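Murgate Mixtapes: how a local rap scene shares its music

Student project report
Music and Media, second year
Group members: Sheyla Usuga, Jairo Quispe, Romain Millet
Supervisor: Rosaura Paucar

Why we picked this

All three of us listen to rap every day, and when the list of project topics went up we were the first group to put our names down for "music distribution outside the labels". We wanted to know how rappers in Murgate get their songs to people when they have no label, no manager and hardly any money. Sheyla already had a shoebox of home-burned CDs from her older cousin, and that box ended up shaping most of what we did!

Our question was: how did Murgate rappers pass their music around before streaming, and how much of that way of working is still alive?

What we did

We collected 38 mixtapes made in Murgate and the Trusville estates. Some were on CD, a few on cassette, and the newer ones were download folders that people sent us. For each tape we wrote down who was on it, who had produced the beats, how it was handed out and whether the cover gave a contact. A lot of the covers had a phone number in big letters, and Jairo rang every one of them. Most were dead lines, but he did reach a man who now fits kitchens and was thrilled to hear that someone still had his tape.

We also did 16 interviews with rappers, producers and DJs. Romain wrote the questions and we tried them out on each other first, and it was a good job we did, as the first version had far too many yes or no questions. The interviews lasted up to an hour. People were so generous with their time, and several lent us flyers and lyric books for our display.

The person who helped us most was Gilberto Restrepo, who ran the tape stall at Rivadeneyra market for years and knows practically everyone. He put us in touch with Gudus, the crew whose name kept turning up on the older tapes (as guests, as hosts, shouting over the intros), and without him we would never have got that interview.

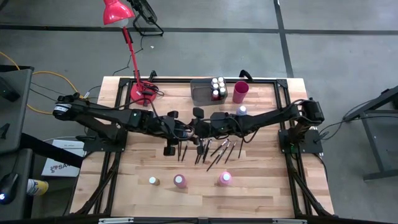

Murgate, November 9, 2023

Our first proper finding came out of the Gudus interview, so we are starting the results with it. We had assumed that mixtapes were sold. Mostly they were given away, and the money came from the shows. A crew would press 100 copies, hand them out at bus stops, barbers and school gates, and then put on a night a few weeks later when people already knew the words. One member told us that the best moment of his life was hearing a stranger finish his verse in the queue for chips.

The second finding is about beats. On the older tapes nearly everybody raps over instrumentals from American singles, and you can spot the songs straight away. Later on, the local producers take over, and the sound changes a lot: slower drums, more bass, and plenty of samples from the cumbia and salsa records people's parents had at home. Sheyla made a playlist of these for our class talk and people were dancing in their seats. We think this part deserves a project of its own.

Third, the hosts. Every tape has a host who talks between the songs, and we had been treating this as filler. Gilberto put us right. The host was the guarantee. If a known name was willing to shout over your track, a listener who had never heard of you would give you a chance. Two of the rappers we spoke to had waited months for a host to say yes, and one recorded her whole tape again after he told her that the vocals were too quiet.

What is still alive

More than we expected. The CDs have gone, but the giving away has not. Younger rappers send songs to group chats before they put them anywhere public, and they told us they care more about what those chats say than about play counts. Hosts have nearly vanished, though some DJs do a similar job on their own channels. The market stall closed in May, and everyone over a certain age brought it up without being asked.

Problems we had

Several CDs would not play at all, so for those we only have the covers. Dates were a headache too. Hardly any tape carries a year, and people's memories did not agree, so we put the tapes into "early", "middle" and "late" groups and left it there. We also spoke to far fewer women than men. Sheyla tried hard to fix this near the end and got two brilliant interviews, but we should have started sooner.

If we did it again

We would record the interviews in a quieter place than the back of a barber's shop. We would copy every disc on the day we got it, and ask about the cover artists, who did amazing work and are almost never credited. Jairo is already trying to track one of them down.

Thanks

Thank you to Gilberto Restrepo, to Gudus, to everyone who lent us tapes, and to Rosaura Paucar for reading three drafts of this and for letting us play the intro tracks at full volume. The tapes go back to their owners after the display, and the track lists are in the appendix.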